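Lorska woven seat mat, natural straw: my review after one summer

I bought this mat in the Bukgate shop for our couch, which has dark brown cushions and shows every hair and every crumb. In hot weather the upholstery is also not pleasant under bare legs, and I did not want another thick cover that needs washing each week. The Lorska was the thinnest I could find, and the shop assistant told me that many people take it for the car too. I have not tried that.

It came rolled in paper, and for the first days the ends wanted to curl back. I put it under the bed with books on it for two nights and after that it was flat. There was a smell of dry grass, which I like, but my daughter did not. It was gone by August.

The weave is fine and even. I have found 6 places where a straw end sticks out, and I cut them with nail scissors. The pale fabric border is sewn on well and has not frayed, although the corner bends up a little when somebody gets up from the couch. I wish the maker had put something against slipping on the back. The mat travels forward during an evening of television and I push it back before I go to bed.

One use I did not plan. We have a small flat and no table free for clothes, so the couch is where I sort and fold. On soft cushions a blouse sinks in and you fold it crooked. On the mat it lies straight, and I can smooth the sleeves with my hand.

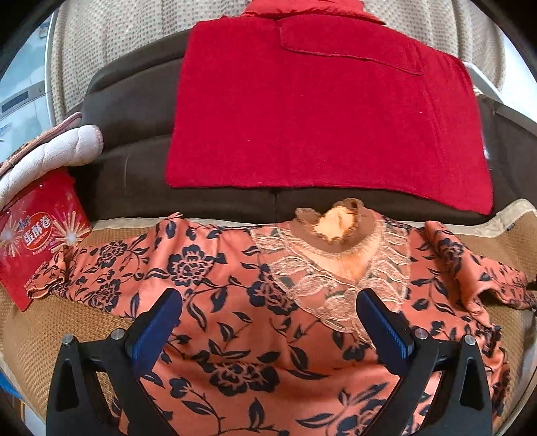 Thin fabrics need some care. Lace is the one I watch, as a rough straw can pull a thread, and it did so once with an old scarf of mine. Now I pass my palm over the mat first. Cotton and knitted things gave me no trouble at all.

Cleaning is simple. I shake it from the balcony and wipe it with a cloth that is nearly dry. Coffee left a mark the size of a coin, which became lighter but is still there. The label says no soaking and I have obeyed.

Before this I had the Issa mat from Pakirside. It was cheaper and softer to sit on, but the edge was only glued and it opened in the first month. The Lorska is 102 cm long, and the label says 100, so measure your couch if the space is tight. I would have liked a longer one, to cover more of the seat.

Would I buy it again? Yes, for the couch and for the folding. For a home with a cat I am not so sure.

Four stars of five.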